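Two grippers, two cubes, one tablecloth. A thread on how I spent most of April. 1/
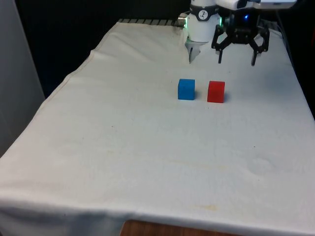 Silver parallel gripper on the left, black linkage gripper on the right, blue and red cubes waiting.

2/ The question was simple: which gripper do we keep for the small-parts cell on the Drarinness project? I figured an afternoon. I have figured "an afternoon" before and have learned nothing from it.

3/ Contestants. The slim silver one is the Suvis, two metallic fingers and no opinions. The black one with the spread arms is the Gulow, and it looks like it wants to speak to your manager.

4/ Test plan: 384 picks, split evenly between them, cube positions shuffled by a script. Same approach height, same speed, same cloth. A pick counts if the cube goes up, stays up for two seconds and comes down where it was told.

5/ First surprise was the cloth. It's soft, it wrinkles, and a fingertip that goes a hair too low pushes up a little ridge in front of the cube. The cube then leans on the ridge like it's at a bar.

6/ The Suvis hates this less. Its fingers travel straight in, so once the height is right it stays right. The Gulow's tips swing through a small arc as they close, and the arc ends lower than it starts. Guess who didn't put that in the motion script.

7/ So the first 12 Gulow picks were me teaching a robot to iron. I threw those out and started over. If you think that's cheating, you're welcome to come and iron.

8/ With the arc compensated, the Gulow got a lot better. It also forgives bad aim. Put the cube well off center and those arms just herd it in. The Suvis, given the same bad aim, lands a finger on top of the cube and reports success.

9/ About that. The Suvis driver says "grasp OK" when the fingers stop moving. It doesn't ask why they stopped. I now check the finger gap myself, in the controller, like an animal.

10/ Controller is Hầu, by the way, for both. Swapping drivers took some 165 lines of config, most of them the same line with a different number. No complaints about the timing, plenty about the error messages. "Tool state unexpected" – by whom?

11/ Where I am on 7 May 2026: Suvis for anything with a decent camera pose, Gulow for anything where the pose is a rumor. Which means I was asked to pick one and have picked both. Purchasing is thrilled.

12/ Someone asked about foam vs hard parts. Haven't run it. Also haven't tried rubber tips on the Suvis, which three of you have already suggested in replies to post 1. They're on order.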